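Robotik-AG: Greifen aus der Kiste

Seit April 2026 arbeitet die Robotik-AG am Projekt Borkinier. Die Aufgabe kommt aus dem Wettbewerb Dranduder: Ein Roboterarm soll Klötze, die ungeordnet in einer Blechwanne liegen, einzeln aufnehmen und nach Farbe ablegen. Geleitet wird die Gruppe von Beathag Mowat, die Programmierung betreut Ross Urquhart.

Schwierig sind vor allem Klötze, die übereinander liegen oder nahe an der Wand. Die Gruppe übt deshalb zunächst mit wenigen roten und grünen Teilen und legt sie für jeden Durchgang neu aus.
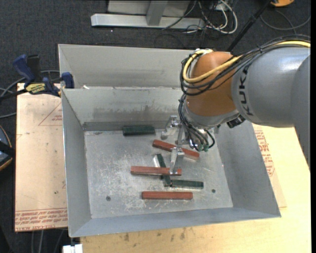 Bis zu den Ferien stehen noch 32 Durchgänge auf dem Plan. Jeder wird protokolliert, auch die Fehlgriffe. Zwei Mitglieder schreiben parallel dazu die Auswertung, drei weitere kümmern sich um die Greifpunkte.

Für das neue Halbjahr sind vier Plätze frei. Vorkenntnisse im Programmieren sind hilfreich, aber keine Bedingung. Anmeldungen nimmt Beathag Mowat im Raum Lennox entgegen.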